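Notes for my talk at the Dimusau small sellers' evening, Saturday, 7 pm slot

Working title: Open Here. What your package says before your product does.

Get water first. Check the clicker. Don't start until the people by the coffee have sat down, because last time I lost my whole first minute to the sugar bowl.

Opening: ask who has opened a package with their teeth. Wait for hands. Put mine up too. Then ask who used a car key. Kitchen scissors that were really meant for the chicken? OK, we're all friends now.

Who I am, quickly. I sell sewing patterns and little bundles of trim out of my back bedroom, under the name Clumari. Last year I mailed 391 orders. I'm not a packaging designer, I'm somebody who got a lot of emails from customers who had cut their pattern in half getting it out of the bag! That's how I ended up caring about this stuff.

Story one, the cut pattern. Tell it slowly, it always gets a groan. Lady writes to me, very sweet about it, she has sliced straight through the sleeve piece with her scissors. I send her another one. She slices that one too. (Pause.) At that point it's me, it's my bag, I'm the problem. I was using plastic mailers with a glue flap you could have towed a boat with.

Move on to wording. Most people in this room have never read the words on their own mailers out loud. Do it tonight when you get home. Half of them are bossy and the other half are in a type size for ants. I like plain short orders — pull, lift, tear — and I like them right where the hand is going to go.

Click through the next three, don't rush.
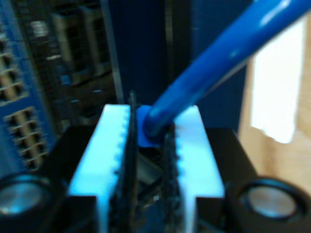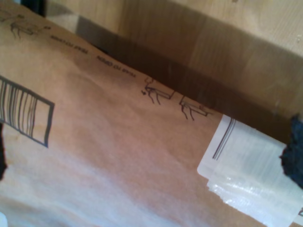

Small dark print on brown paper, second slide. "TEAR TO OPEN."

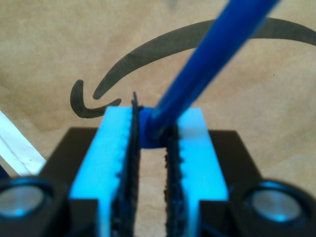

Issue 7

Three words and you know what to do. Say it in a silly voice if the room is warm. Then the serious bit: which way up is your lettering when the customer picks the thing up? Everybody turns a package over to find their own name on the label first. If your instruction is on the other side, or it runs the wrong way from there, they've already gone for the scissors.

Drawings. I'm in favor. A picture of hands tearing works for a kid, it works for my aunt without her glasses, and it works in Portugal, where a surprising amount of my ribbon goes. Keep it simple though. I once drew my own and a customer asked me why there was a crab on the envelope. (Leave time for the laugh. If no laugh, keep walking.)

Cost. This is where people start writing things down, so slow down. I ordered a rubber stamp from a print shop called Trevix and stamped 200 paper mailers at the kitchen table with the radio on. It took an evening. The ink needs to dry before you stack them, ask me how I know. If you print in bulk it looks neater, but you're stuck with your wording until you run out, so try the stamp first and change your mind cheaply.

Where to put it:
On the side with the address, near the edge that opens.
Away from the postage. Mine got covered up for weeks.
Never under tape. If you have to tape over your own instruction, the flap isn't doing its job.

If there's time, the Trevor question. Trevor is the name I gave my tape gun, and I used to put Trevor on everything, every seam, twice. Ask the room how much tape they use on a package with one soft thing in it. Somebody will say "as much as it takes" and then you can have a nice argument.

Returns! Nearly forgot. If you take returns, think about whether the mailer can be closed again after it has been torn. I don't have a great answer. I've tried a second glue strip, and I've tried putting in a sticker. People like the sticker more, they stick it on their sewing machines and then send the thing back in a grocery bag.

Homework for everyone: mail yourself one of your own orders. Open it standing up in the hall with your coat on and a bag on your arm. Then hand one to somebody who has never seen it and keep your mouth shut while they try.

Questions. Someone will ask about padded ones. Say I only know paper and flat things, and point them to the table by the door where people can pass samples around. Bring the samples. They're in the blue tote, behind the ironing board.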